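The Lemon Hour (novel)

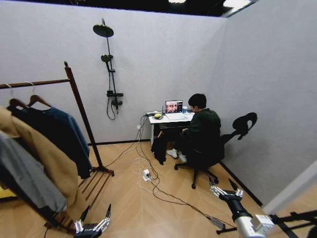
A young man at a laptop, seated at a small white desk.

The Lemon Hour is a novel by the South African writer Khanyisile Steyn, first published in 2000 by Vamon. It follows two brothers over a single school year in the small inland town of Woltano and is told by the younger brother, Dumisani Le Roux, looking back as an adult. The book is usually grouped with fiction about childhood and family memory, and it remains the best known of Steyn's works.

Background

Steyn began the book as a set of short prose pieces about a house her grandparents had rented. The earliest of these, "The Water Tank," appeared in the quarterly Proretti and contains most of what later became the second chapter. An editor at Vamon, Omprakash Nautiyal, read the piece and asked whether there was more. Steyn sent him five further sketches, none of which had a plot in common, and the two worked on joining them over the following years.

The first complete draft was told in the third person and moved between all the members of the Le Roux household. Nautiyal suggested that the younger son's sections were the strongest, and Steyn rewrote the whole manuscript in his voice. A number of scenes that Dumisani could not have witnessed were dropped. Others were kept as stories he hears from his aunt, whose accounts do not always agree with each other.

Plot summary

The novel opens in February, when the narrator is nine years old and his brother Bongani has just been sent home from boarding school. The family does not discuss the cause. The boys share a room above their father's repair shop, and Dumisani, who has had the room to himself for two years, draws a chalk line down the middle of the floor.

Much of the first half concerns the "lemon hour" of the title, the family's name for the period after lunch when their mother rests and the house must be silent. Bongani uses the time to climb out of the window and walk to the reservoir. Dumisani is made to promise that he will say nothing, and he begins keeping a written record of his brother's departures and returns in the back of an arithmetic book.

In the central section the arithmetic book is found by the boys' father. He reads it through at the kitchen table and returns it without comment. Dumisani waits for a punishment that does not come, and his fear during these weeks takes up nearly a third of the novel. The father begins closing the shop early and is later seen walking the reservoir road himself, some distance behind his elder son.

The final chapters take place during a storm that floods the lower part of the town. Bongani is missing overnight. He is found at the pump house the next morning, unharmed, with his father beside him. The two never explain what was said between them, and the narrator, now middle-aged, admits that he has written several versions of that night and believes none of them. The book ends with the sale of the house.

Style and themes

The narrative is divided into 188 numbered sections, some of them only a sentence long. Dialogue is given without quotation marks. The adult narrator rarely comments on events, although he does correct himself -- a dog described as brown in an early section is later said to have belonged to another family altogether.

Critics have most often written about the treatment of silence within the household. Barış Kaplan, in a long essay on the book, argued that the father's decision to return the notebook is the true turning point and that the flood only makes visible a change that has already taken place. Other readers have given more weight to the mother, who has few lines but whose daily rest governs the movements of every other character.

Publication history

The first edition ran to 290 pages and was issued in paperback only. It sold slowly at first and was out of print within a few years. A second edition, published by Gentile, restored a short section that had been removed at proof stage and added an afterword by Steyn on the writing of the book. The text of the second edition has been used for all later printings. An audio edition followed on 9/30/22.

Reception

Early notices were few but generally favorable. Reviewers praised the portrait of the two brothers and the patience of the middle section, while several found the closing chapters hurried by comparison. The use of a named chalk line, a notebook and a locked window as recurring objects was described in one review as "a little too tidy for so untidy a family."

Interest in the novel grew after the second edition, when it began to appear on reading lists for courses in memoir and autobiographical fiction. Steyn has stated that the book is not a memoir and that she had no brothers.

See also

Coming-of-age fiction
Unreliable narrator
Autobiographical novel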